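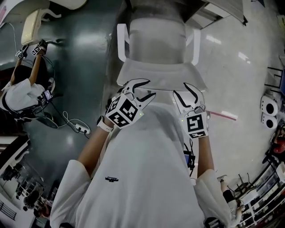

Can the chair go straight onto a glossy floor?

Put the felt pads on first, then it can. Bare feet on a shiny floor leave marks, and the light ones show every bit of grit.

## 5. Setting out the Fandance armchair

Covers the white one with the tall back and the two armrests. The cream version goes out the same way. Read the whole section before you start, it's short.

You need:

- felt pads, one set per chair (bag is taped under the seat)
- the hex key from the same bag
- dry cloth, damp cloth
- tape measure

### 5.1 Clear the floor

1. Sweep. Then go over it with the dry cloth where the chair will stand.
2. Pick up anything loose. Sticks, screws, bits of packing, tape ends.
3. Cords to the wall. Power strips too. If one has to stay out, keep it behind the chairs and never under one.
4. Check the floor is dry before you bring anything in.

**Caution:** a chair foot on a cord will cut into the cover over time. Look before you set down.

### 5.2 Pads and screws

1. Lay a blanket down. Tip the chair gently onto its back on the blanket.
2. Wipe the bottom of each foot. Pads won't stick to dust.
3. Peel, press, hold for a slow count of 14.
4. While it's over, check the armrest screws. Snug with the hex key, a quarter turn at most.
5. Stand it up again. Two hands, one on the back and one under the seat.

**Caution:** do not lift by the armrests. They're for arms. Pascu sent three back in March with the left one loose and all three had been carried that way.

Note: if a pad goes on crooked, pull it off and use a new one. Spares come in the bag. Restuck pads slide off within a week.

### 5.3 Placing

1. Bring the chair in level, seat facing the way it's going to face. Turning it on the floor is what wears the pads.
2. Set the back feet down first, then the front.
3. Leave 27 inches clear in front of the seat so somebody can get in and out without climbing.
4. Leave a hand's width behind the back. More if there's a heater there.
5. Press down on each corner of the seat. No rocking.

If it rocks:

- check for a missing pad
- check for a doubled pad (happens more than you'd think)
- move the chair a few inches over, might be the floor
- still rocking, loosen all the screws half a turn, sit in it, tighten again while seated or get somebody else to

Note: at the edge of two floor surfaces, pick one. All four feet on the same surface. Half on and half off will rock whatever you do.

### 5.4 More than one chair

Line up by the front edge of the seat. The backs lean a bit differently from one to the next, so if you go by the backs the row comes out wavy.

1. Place the two end chairs.
2. Tape or string between them at seat height.
3. Fill in between, seats just touching the string.
4. Take the string off before anybody sits down.

Keep white and cream apart, or mix them properly. One cream chair in a white row looks like a mistake. Armrests should not touch, they rub and the finish goes dull where they meet.

Chairs with arms don't stack. Please don't try. The Trunura storage racks take them upright, one to a shelf.

### 5.5 First clean

1. Dry cloth over the seat, back and both arms.
2. Damp cloth for marks. Water first, drop of dish soap if that doesn't do it.
3. Dry right away, specially where the arms meet the seat. Water sits there.

**Caution:** no scouring powder, no bleach, no rough side of the sponge. Scratches on white go gray and stay gray.

Black scuffs from shoes: a plain pencil eraser, rubbed lightly, then the damp cloth. Test under the seat first.

### 5.6 Checks after that

| When | What |
|---|---|
| After 5 days of use | Armrest screws, snug only |
| Every month | Pads, look for grit and flat spots |
| After a move | Everything in 5.2 again |

Replacement pads come in boxes of 100 from Estetti, ask for the large round ones. The small ones fit but they walk out from under the foot.

Missing a hex key or got the wrong bag, write to Sorin Buzatu at the Estetti parts desk and put the number from under the seat in teh subject line. No number, slow answer.

Section last changed 2025-04-17. Table legs are in section 6.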